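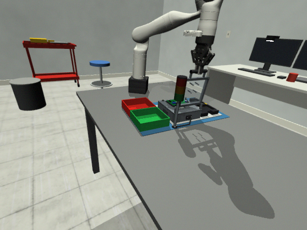 Fig. 4 – Blue mat down flat, red bin at the back left.

4. Laying out the bench

Read section 3 first if you haven't. Bench must be level, dry, and clear of the wall heater.

1. Wipe the bench with a damp cloth. No polish.
2. Unroll the Zesano mat, blue side up. Leave it 8 minutes to relax, longer if the room is cold.
3. Press the corners down. A corner that keeps lifting can be taped on the underside.
4. Put the bins at the left-hand end. Left-handed users – swap sides, then swap the labels too.
5. Rejects go in the red bin. Only rejects. Empty at the end of every shift.

Note: older Humden kits came with a thinner mat. Still fine to use, but don't stack two.

Caution: no hot tools on the mat. It marks at once and the marks don't come out.

4.1 Lamp and parts tray

6. Clamp the lamp to the back edge. Finger tight, then a quarter turn.
7. Plug in at the wall last. Check the lead isnt trapped under a bench leg.
8. Tray of fixings goes to your right. Lid off, lid underneath.
9. Sign the bench card and hang it on the hook.

Spare lamps and clamps: ask Tyra Lundgren in stores, quote part 44. Allow almost 6 days for delivery.
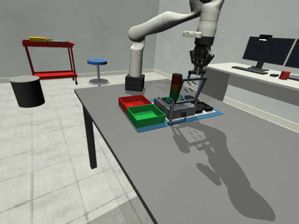

Fig. 5 – Slim-tube frame, tilted over the workpieces.

4.2 Before you start

Check the light – no glare off the mat, no deep shadow at the front edge. Move the lamp, not the mat.

Sleeves rolled, rings off, hair tied back. Drinks stay on the window sill.

If the mat has moved more then a finger's width, go back to step 3.

Caution: unplug the lamp before changing the bulb. Let it cool first.

Cleaning and storage – see section 6.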